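**Ikness reuse centre to stay open through the winter**

The household reuse centre in Ikness will keep its doors open over the winter after the town council agreed to extend its lease on the former Zoubi warehouse until the end of March.

The centre, run by the local group Zimatau, takes in unwanted furniture, shelving, kitchen goods and small tools and passes them on at low prices. It had been due to close in November when the first lease ran out, and staff had already begun turning away larger items.

Omolara Tijani, who manages the centre, said the news came later than she would have liked but was very welcome.

"We had stopped taking wardrobes and bed frames by the middle of October," she said. "Now we can say yes again. People who rang us and were told no should ring back."

The new agreement covers the main hall and the side yard. It does not cover the upper floor, which the council wants to keep for storage. The rent stays the same, but the group will have to pay for its own heating from January.

Zimatau's figures show that 306 households collected something from the centre over the summer. The most common items were bookcases, kitchen chairs and metal shelving. Sofas were asked for more often than any of these, but very few were handed in with the fire safety labels still attached and most had to be refused.

Opening hours will change slightly. The centre will open at 10am instead of 9am and close at 4pm, when the light in the yard starts to go. Drop-offs will be taken only until 3pm, so that items can be checked and cleaned the same day. Anyone bringing something that needs two people to lift is asked to phone first.
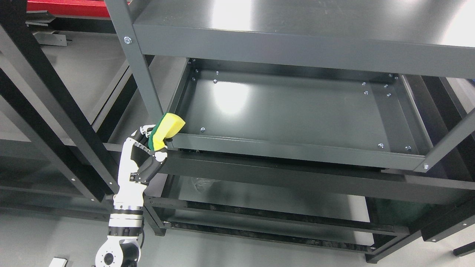
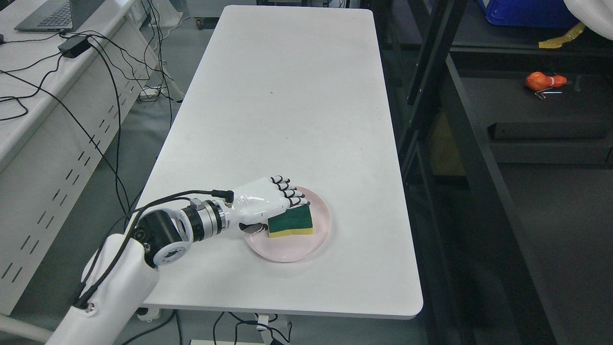
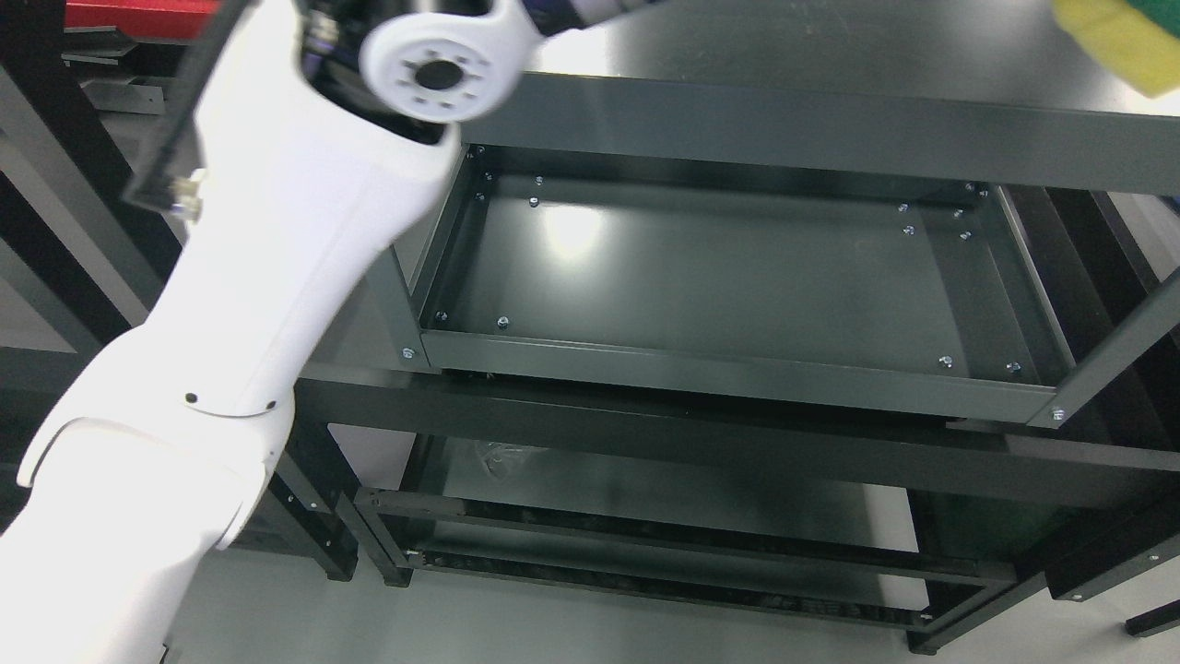
*Metal shelving, in the first and third pictures, and a long white table, in the second.*

The lease has not pleased everyone. Marwan Hourani, who lives opposite the yard gate, told last month's council meeting that vans were blocking the pavement on busy mornings and that parents with pushchairs were having to walk in the road.

"I have bought two chairs there myself and I have nothing against the place," he said. "But the vans need somewhere to wait that isn't outside my front door."

The council has asked Zimatau to mark out a waiting bay inside the yard before the new lease starts. Ms Tijani said the paint had been ordered and that the work would take a morning – weather allowing. Until then drivers are being asked to use the car park behind the library, where the first hour is free.

The group will also receive a grant of £2,315 from the council's waste fund. Most of it will go towards a second-hand van, with the rest set aside for replacement drawer runners, hinges and castors. At present large items are moved in a vehicle lent by Nulico, a removals firm in the town, but it is only free on two afternoons a week and collections are booked up well ahead.

Prices are expected to stay as they are. Small shelving units start at £9 and tables are priced by size and condition. Items that have been in the hall for more than six weeks are marked down by half, and schools and playgroups can ask for a further discount at the desk.

The centre cannot take mattresses, cots, gas appliances or anything with broken glass. Electrical goods are accepted only if they come with a plug and can be tested on the day. Paint can be left if the tin is at least half full and the label can still be read.

A decision on what happens after March will depend on whether the council goes ahead with plans to sell the warehouse. A report on the sale is due to go before councillors in February. Residents can send their views to the planning office at the town hall, in writing or by email, until the end of January.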